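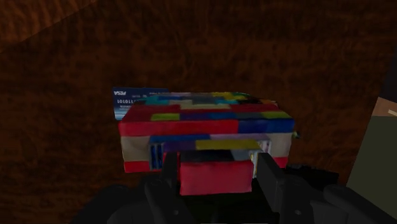

Shared workshops should write down what they expect of a simulation before a member is allowed to run the real machine. Grelix, the community workshop in Drostville, has had no such rule, and its arm build has suffered for it.

The build began in August with 3 members and a modest budget. Most of the work since then has been done on a screen, in a simulated room with a brown carpet, a two-fingered gripper and a few objects to reach for. That is a sensible way to begin. A simulated finger costs nothing to bend, and members who cannot get to the bench in the evening can still contribute from home.

The difficulty lies in how results are reported. The build log records 3318 simulated attempts, of which 721 were made with the objects left in one arrangement. Members have tended to quote the larger figure at meetings as though every attempt taught the same lesson. It is the author's view that a repeated arrangement should be logged separately, and that no total should be given without it.

Appearance deserves the same care. A brightly patched box on a dark floor is easy to pick out. A grey bracket on a grey bench is a harder matter, and our benches are grey. The Magbanua workshop asks its members to change the colours of the floor and the objects before any program is approved for hardware – a dull chore, but a fair one. Grelix should adopt it.

Some members object that rules of this kind will drive away hobbyists, who come to a shared workshop to get away from paperwork. The concern is reasonable. The proposed form is a single page, however, and replacing the wrist motor on the Kurnon arm cost the workshop $195, money that had been set aside for bench lighting.

Home builders may please themselves. Where tools are held in common, the person who breaks a part is seldom the only one who goes without it. The draft form is on the noticeboard beside the drill press, and written comments from members will be accepted until the next general meeting.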